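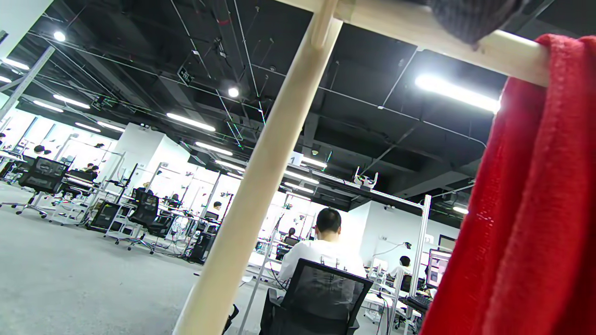
*Red knitted cloth over a wooden rod, with a desk beyond.*

**Lemaire Audio Introduces the Skordale Two-Channel Preamp for Home Studios and Small Stages**

SKORDALE, Saturday. Lemaire Audio is very happy to share that its newest preamp, named after the town where the company has soldered, tested and argued over circuits since its first mixer, is ready to order from dealers starting in July.

The Skordale is a two-channel microphone and instrument preamp in a steel case small enough to sit on a shelf beside a keyboard. Each channel has its own gain knob, a low-cut switch, phantom power and a front-panel input for guitar or bass, so a singer with one good mic and an acoustic guitar can plug both in and get on with the song. 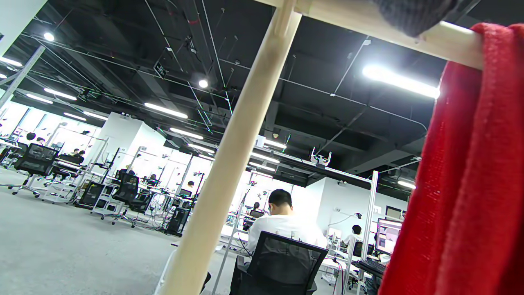
*Desks and white benches under the black ceiling.*

We spent a long time on the gain knobs, probably longer than anyone outside the company would believe. On our older Pusa preamp, which many of you have written to us about over the years (please keep writing!), the last part of the turn brought the level up in a rush. The Skordale uses stepped controls with 24 positions, and each step clicks firmly enough to find in a dark club or behind a drum kit. If you take a photo of your settings at rehearsal, you can get right back to them at the show.

Noise is low enough for quiet fingerpicking and for ribbon mics, which always ask a lot of a preamp. The output transformer comes from the Zala, our larger rack unit, and gives vocals and upright bass the same rounded low end that Zala owners tell us they like. 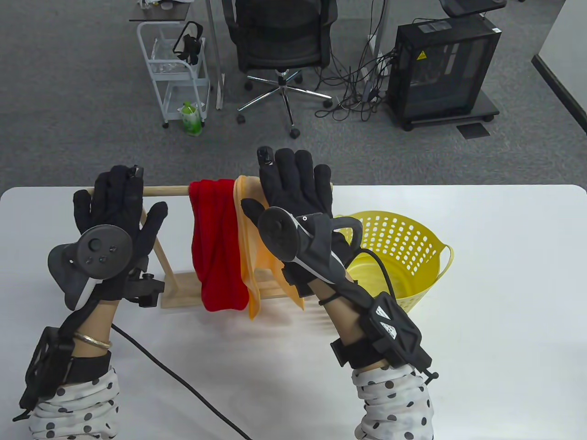

*Gloved hands at a small wooden drying rack.*

The first run is 2000 units, in dark green or cream. Every one is powered up and listened to before it is boxed, and each comes with a power supply, a printed manual and a 3-year warranty covering parts and labor. The unit weighs about 3 pounds and runs happily at any wall voltage, so touring players can leave the converter at home. 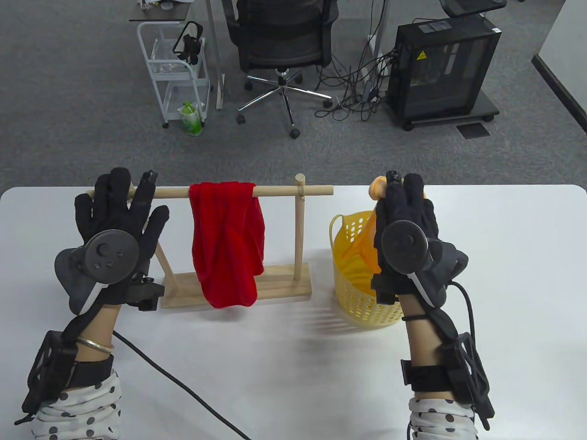

Dealers who already carry the Pusa or the Zala will be able to order at the usual terms, and Pusa owners who would like to trade up can take $180 off the price of a Skordale by sending the older unit back to us in any condition, scratches and missing feet included. Trade-in forms will be at every dealer counter in July.

**Press contact:** Lemaire Audio, Press Desk, Skordale. Review units and sound samples are available on request.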